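Blue on the Bed - a folding gallery

Welcome to the February page of Skindadano, our gallery of everyday laundry! I love a folding day, and a soft blue on a big pale bed is my favourite colour match.

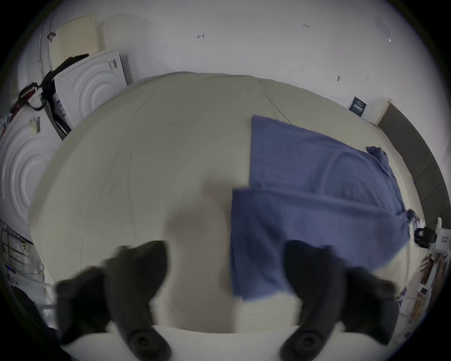
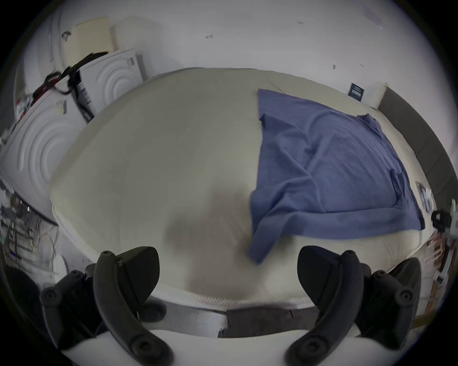

Blue cloth, pale bed, plain white wall.

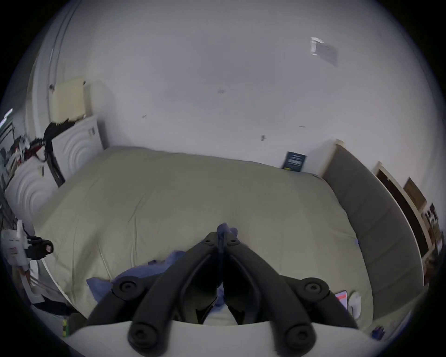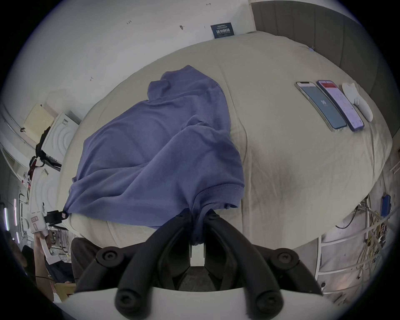

Folding on a bed beats a bench any day - there's so much room to spread out. I start with the sleeves, and the stitched sleeve hem in the last picture is the sort of edge I line up first. Towels go up next Monday!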